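4. Running the Hand-Held Gripper Demo on an Open Day

I wrote this section after our November open day, when I had the grippers out for visitors from start to finish and learned a few things the hard way. If you've only used them with your own team so far, read this before you let the public in. Annatjie Ndlovu checked the steps and added a couple of the notes.

4.1 Before the doors open

1. Charge both grippers overnight. Leave them on the Gatex charging dock until both lights stop blinking.

2. Wipe the finger pads with a damp lint-free cloth and let them air dry. Don't use glass cleaner, even if it's the only bottle in the room (I've done it, and the pads were slippery all morning).

3. Check that the marker cubes are tight. Give each one a gentle twist — if it moves, snug up the screw underneath before you go any further.

4. Start Rernano on the laptop and open a new session. Name it something you'll recognize later. Mine was just "openday" and that was fine until I had three of them.

5. Hold each gripper up in turn and squeeze the handle all the way, then let go. The bar on the screen should go to the end and come back. If it stops short, run the Zero command and try again.

Note: Rernano listens on port 1323. If the laptop can't find the grippers, a visitor network with a strict firewall is the first thing I'd look at. Comfort Sowah keeps a small travel router in the demo case for exactly this.

4.2 Setting up the table

6. Put the table where people can stand on at least two sides of it. I like a plain white cloth on top, with a few kitchen things to pick up. Groceries go over much better than the foam blocks that come in the kit!

7. Leave 300 millimeters clear between the objects and the front edge of the table. Visitors reach in from odd angles and they need the room.

8. Stand with a gripper in your hand and make sure you can reach everything without leaning. Then have a shorter friend try it. 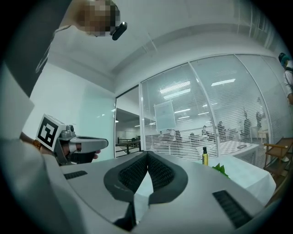
Two grippers out at the open day. The black-and-white marker sits on the white cube at the rear of the unit.

Caution: Keep fingers, hair and sleeves away from the finger pads while someone else is holding the gripper. Take hold by the handle only.

Caution: Glass bottles must have their caps on tight. Lift them yourself first, and only hand over the gripper if you're happy with the grip.

4.3 With visitors

9. Show one pick and place yourself, slowly, and talk while you do it. Then pass the gripper over handle first.

10. Press Record once the visitor has a good hold, and press Stop before they give it back. Otherwise you end up with long recordings of people saying thank you.

11. Allow 8 minutes per group. Kids will want longer, and I usually let them have it if the hallway is quiet.

Note: If tracking drops out, the visitor's hand is usually over the marker cube. Ask them to slide forward on the handle and the picture in Rernano should catch up by itself. You don't need to restart the session.

4.4 Packing up

12. Close the session and wait for the Saved message before you shut the lid. Ours came to 345 clips, and the saving took long enough for me to fold the tablecloth and eat a sandwich.

13. Put each gripper back in its own slot in the case, pads facing up. For long-term storage, see section 7.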